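Buying the arm is the easy bit, says Welevum's equipment planner

20/03/2024

Berkay Kılıçarslan has ten minutes. Maybe less. He's got the budget sheet open while we talk and keeps scrolling it.

Welevum looks after grounds, sports turf mostly, out of a unit in Grevstead. Kılıçarslan plans what it buys. This year that means grippers, arms, carts to put them on, and the thing he says people forget, spares. "Everyone prices the arm," he says. "Then you ask what's in the line for fingers and cables and it's zero. Zero!"

He wants 3 units running by October. The first draft of the plan had 10. What happened? "Quotes happened."

The job itself sounds small. Reach down to the turf, pick up litter, lift a weed, move on. He has been doing most of the planning in simulation, which costs staff time and not much else, and he'd like to keep it that way til the summer.

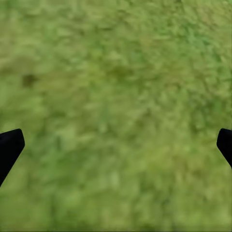
"Grass is a pain, put that in," he says. "It's green on green on green. A dark spot, is that soil, is that a hole, is it just a thicker bit? You have to decide what you'll pay to know the answer." A better camera is on the list. So is a wider gripper. He won't get both, he thinks.

Suppliers, then. Two in the running, Jorkus and Hứa. Jorkus is cheaper up front but wants 22 weeks for delivery. Hứa has stock, charges more for service. He's leaning Hứa. "Ask me Friday."

And the number he keeps coming back to on the sheet, 2436? Dollars, per unit, per year, for maintenance. His figure, not theirs. He got there by going through old mower invoices and adding a bit for stuff nobody had thought of yet. Finance pushed back. He left it in.

Would he lease instead? He looked. "Fine for one season. We dont want one season." Leasing also meant no changing the fingers without asking, and he expects to change them a lot.

Advice for anyone starting a plan like his? Long pause, phone buzzing. "Write down the job first. What it picks up, how heavy, how often. Then go get prices. We did it the other way round and I had to redo teh whole sheet."

He has to take the call. It's Jorkus.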